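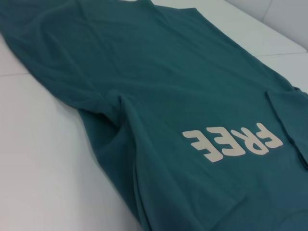
Farier handheld steamer - six months in

Reviews > Home & Laundry > Irons and Steamers

11th March
By Ryszard Bednarek

Bought this in September when my old iron started spitting brown water on everything. Meant to write it up sooner. Didn't. So this is a proper long-term one at least.

Short version: good on shirts, fine on curtains, useless on linen trousers. Would buy again, probably, if it was on offer.

What you get. Steamer, a clip-on brush, a heat glove that fits a child, a measuring jug the size of an egg cup. Leaflet in tiny print. No bag or case, so it lives in a drawer with the flex wrapped round it, and the flex is now permanently curly. The Plondel I looked at in the shop had a stand. Cost a lot more though.

Heating up. Quick. Fill, plug in, go and find socks, come back, light's gone green. First few puffs always have a bit of water in them so point it at the sink. I forgot that twice before work and had to change.

T-shirts. Mine are mostly cotton, a couple with big lettering across the front, and this is where it beats an iron easily. No turning inside out, no tea towel over the print, no melted letters stuck to the plate. Hang it up, hold the hem tight with your other hand, work downwards. Keep moving over the print, don't park on it. None of mine have cracked any more than they had allready.

Work shirts. Collars and cuffs are the weak point. You can get them flat-ish by pulling hard and going slow but they never look pressed. Under a jumper, nobody will care. For a wedding I borrowed my sister's iron.

Linen. No. Tried it with the brush, tried it without, tried damp. Creases just go softer. Same with thick cotton chinos.

Curtains. Surprise hit. Did the front room ones while they were hanging, which I'd been putting off since we moved to Stomirness. Arms ached after, because it's heavy when full - mine went on the kitchen scales at 794 grams before any water went in, and you feel all of it above shoulder height.

Tank. Small. Two shirts and a t-shirt, then back to the tap. Filler cap is a rubber bung on a little strap and the strap snapped before Christmas. Still seals ok. I now keep the bung in my pocket when filling, and yes it has been through the wash.

Limescale. Water here is hard as nails. Leaflet says descale monthly, I managed it maybe every other month with ordinary white vinegar, half and half with water, steam it out over the bath, then rinse. Stinks the place out. Steam got weak around January and a double go brought it back. If your water's bad use the filtered stuff from a jug, I do now and it's much better.

Noise. Clicks and gurgles. Pump is loud enough that the dog leaves.

The trigger. My biggest moan. You have to hold it down the whole time, there's no lock. My dad has a Mazurek one with a sliding lock and it is so much nicer on the thumb. Farier really should fix that on the next version. Someone will say use an elastic band. I tried, it pinged off behind the cooker.

Customer service. Emailed about the snapped strap. Reply came in a couple of days, polite, asked for a photo and reciept, then a new bung turned up in an envelope. Wrong size. Haven't chased it.

Good: fast, safe on printed stuff, curtains
Bad: trigger, tiny tank, heavy, silly glove
Buy if: you mostly wear t-shirts and hate the ironing board
Skip if: you wear linen, or have dodgy wrists

Will update if it dies.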